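Changing the Front Sprocket on a Small Commuter Motorcycle

Project report, Roman Krajewska
Last updated: December

Introduction

The motorcycle used in this project is a Plalell, a small single-cylinder commuter with a chain drive and a five-speed gearbox. It belongs to my uncle, who bought it used and rides it to work in Rusedetti. He was complaining for a long time that the motorcycle is weak on the hill at Wysocka, where he must go down to second gear and then the cars behind him become impatient. He asked me if it is possible to make the engine stronger without spending much money. I told him that it is difficult to make the engine stronger, but it is easy to change the gearing, and this became the topic of my project.

The factory front sprocket has 13 teeth. The sprocket which I wanted to try has 12 teeth. The rear sprocket stays the same in all of the tests. The question of the project is simple: does the smaller front sprocket make the motorcycle better for a person who rides in a hilly city, and what does this person lose?

Theory

In a chain drive, the front sprocket turns with the output shaft of the gearbox and the rear sprocket turns with the wheel. When the front sprocket has fewer teeth, it pulls less chain in each turn, and the rear wheel turns more slowly for the same engine speed. The force at the rear wheel becomes larger by the same proportion, if we ignore the losses in the chain.

With the change from 13 to 12 teeth, the road speed at a given engine speed is multiplied by 12/13. So the motorcycle goes one thirteenth slower in every gear. If the rider wants to keep the same road speed as before, the engine has to turn 13/12 times as fast, that means one twelfth faster. The force at the wheel also grows by one twelfth. These numbers look small on paper, and before the test I expected that my uncle would not feel them at all.

There is one more effect which I found only when I was reading for this report. The chain bends around the front sprocket, and on a smaller sprocket each link has to bend at a bigger angle. The load in the chain is also bigger for the same force at the gearbox shaft. Both things make the chain and the sprocket wear sooner. The effect of losing a single tooth is not dramatic, but it is one reason why the factories do not fit the smallest sprocket that is possible.

Condition of the motorcycle before the work

The odometer showed 2,925 km when I started. The chain was dirty but not worn. I checked this by pulling a link away from the back of the rear sprocket, and it did not lift enough to show the tooth. The old front sprocket had a normal shape, without the hooked teeth that you see on a neglected motorcycle. The chain slack was a little too large, so I adjusted it to the middle of the range in the owner's manual before the first test ride. I think this is important, because if I had adjusted the chain only together with the new sprocket, I would compare two changes and not one.

The tire pressures were also too low, especially in the rear. I corrected them and checked them again before each ride, always in the morning when the tires were cold.

Changing the sprocket

I did the work at Wokik, a small repair shop near the school which lets students use the rear bay in the afternoon when it is quiet. The mechanic there looked at my work at the end and checked the bolts with his own torque wrench.

The order of the work was this:

First I loosened the bolts of the front sprocket while the chain was still on and the rear brake was pressed. My first attempt was without the brake and the wheel only turned with me. Then I loosened the rear axle nut and turned both chain adjusters back by the same amount. I pushed the wheel forward, and after this the chain had enough slack to come off the front sprocket.

Before the sprocket can be reached, the cover on the left side must be removed. Behind the cover there was a thick layer of old chain grease mixed with sand. I removed it with a plastic scraper and a rag and did not use any spray in this place, to keep the solvent away from the seal of the output shaft. Cleaning took more time than the change itself. 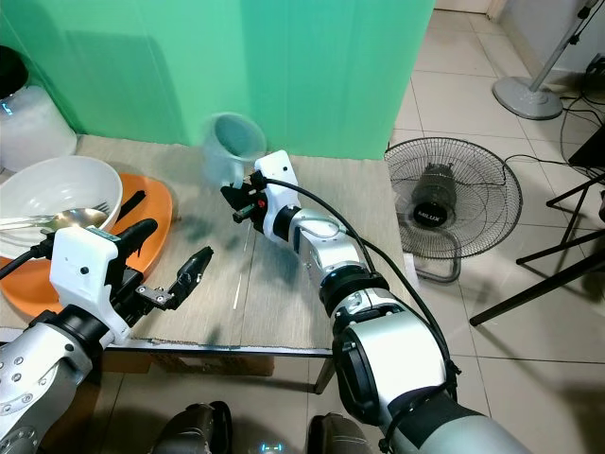 Fig. 1. Two-armed robot reaching toward a frosted plastic cup at the back of the table.

The new sprocket slides on the splines of the shaft and is held by a small plate with two bolts. I put the plate in the wrong position the first time. It goes on the splines, then it must be rotated a little in the groove so that the holes meet the holes in the sprocket. If the plate is not rotated, the bolts will not find their thread, so the mistake is easy to notice.

After the chain was on again, I pulled the wheel back and set the slack. With the smaller sprocket the wheel sits slightly farther back than before. I compared the marks on both sides of the swingarm, and then I also looked along the chain from behind, because the mechanic told me that the marks on cheap motorcycles are not always honest. In our case they agreed well.

At the end I tightened the axle nut, checked the slack again (it had changed a little when the nut became tight, and I had to repeat the adjustment), and checked the free movement of the rear brake pedal.

Test rides

My uncle was the rider in all of the tests. I do not have a license for this class of motorcycle yet, and also he is the person for whom the change was made. The route began at the shop, went through the center of Rusedetti, up the Wysocka hill, along the ring road, and back. He rode it with the old sprocket and then again with the new sprocket, in dry weather and at the same time of day, after the morning traffic.

I asked him to write notes immediately after the ride and not to speak with me about it before he wrote them. This was the idea of my teacher and it was a good idea, because when I asked him questions first he was always answering what he thought I wanted to hear.

Results on the hill: with the old sprocket he had to change down to second gear before the bend. With the new sprocket he could stay in third gear to the top, and the speed at the top was steady. He wrote that the motorcycle "does not get tired." For him this was the most important result.

Results in the center: starting from traffic lights became easier and he used less clutch. But first gear became very short, and he wrote that he needs to change to second almost in the middle of the crossing. After some days he became used to this.

Results on the ring road: this was the bad part. In fifth gear the engine was louder and there was more vibration in the handlebar and the right footpeg. He did not try to find the maximum speed and I did not ask him to. He only wrote that he was looking for a sixth gear several times, and his left foot was moving by itself.

Speedometer

On this motorcycle the speedometer cable is driven from the front wheel, so the change of the sprocket does not make the speedometer wrong. I first wrote in my project plan that it would need a correction, and this was my mistake. On motorcycles which measure the speed at the gearbox, the speedometer would show more than the real road speed after such a change, and the distance on the odometer would also be too large.

Fuel consumption

I wanted to include a table of fuel consumption, but I decided that my data are not good enough. The tank has a neck which makes it difficult to fill to the same level each time, and the route was too short, so a small error at the pump changes the result completely. In theory the consumption on the ring road should be a bit higher because the engine turns faster. In the city it may be the same, as the rider does not have to open the throttle so far on the hill. I cannot confirm either of these from my measurements.

Discussion

The feeling of the rider is not a measurement, and I know this is the weak point of the report. He knew which sprocket was fitted, it was impossible to hide it from him. However, the gear in which he climbed the hill is a fact that does not depend on his mood, and it changed from second to third.

I also believe that the result depends much on how the motorcycle is used. My uncle rides on the ring road only on his way to visit his sister. A person who rides there each day would probably remove the smaller sprocket after a week. For such a person the factory gearing is a better choice, and the hill in second gear is a small price.

If I did the project again, I would use a longer route and a proper measuring container for the fuel, and I would ask a second rider of a different weight. I would also photograph the teeth of the new sprocket from the same position at each oil change, to see how the wear develops.

The 12-tooth sprocket stayed on the motorcycle. The old one is cleaned, oiled and wrapped in paper in the box under my uncle's workbench, together with its bolts, in case he changes his job.

Thanks

I thank the people at Wokik for the place and for the torque wrench, my teacher for the advice about the notes, and my uncle for the fuel, which he paid for himself.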